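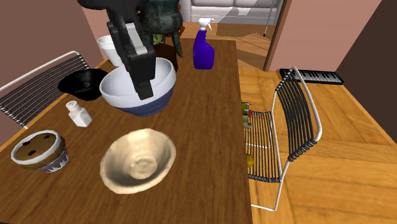 Tracing family in an island community: where do I start?

Rafferty Wojcik
My grandmother always said her people were Native islanders from Linbridge, and this spring I finally found her baptism record! It's dated March, but the parents' names are smudged. The descendants' association has a reunion coming up and I'd love to go knowing more than I do now. Do I need papers to join, or is the family story enough to get started?

Úna Hegarty
Oh, what a great find! Go to the reunion whatever you have. Ours had 380 people last time and I met five cousins I'd never heard of. Take copies of your photos (not the originals!) and write your grandmother's nicknames on the back, as the older folks remember those first. Our association lets you come as a guest while the family committee looks at your line. Ask the Linbridge one if they do the same.
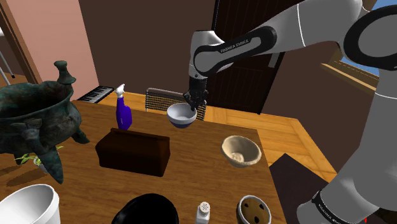

White bowl with a dark blue base, over a wooden table.

Helmut Harms
try the church books, mine was on page 571

Gisela Rieger
Seconding the church books, and check the godparents too! They were often aunts and uncles, and that's how I got past a smudged page of my own. Ship lists helped me as well. Good luck, and please post what you find!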